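Gripper shootout, part 2

I spent the long weekend doing the sensible thing, comparing two finger designs in simulation before paying anyone to machine them. The Skarnach is the plain one. The Laronance costs me 49 bucks more and has a lot more opinions about geometry.

Lejla Vukčević sent over a material preset she swore was "neutral grey aluminium". I loaded it and went to put the kettle on.
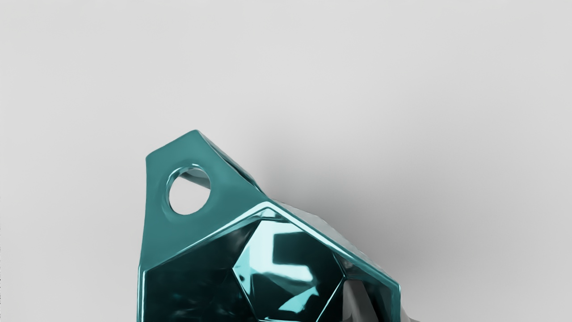
Neutral grey aluminium, apparently. Teal, hole in the tab, very shiny.

Colour aside, I got through 102 grasps per design. The Skarnach dropped fewer mugs — annoying, as I'd already picked a favourite. I've asked Bjarke Bech to check my friction values before I sulk properly. The wrist camera will have to wait until May.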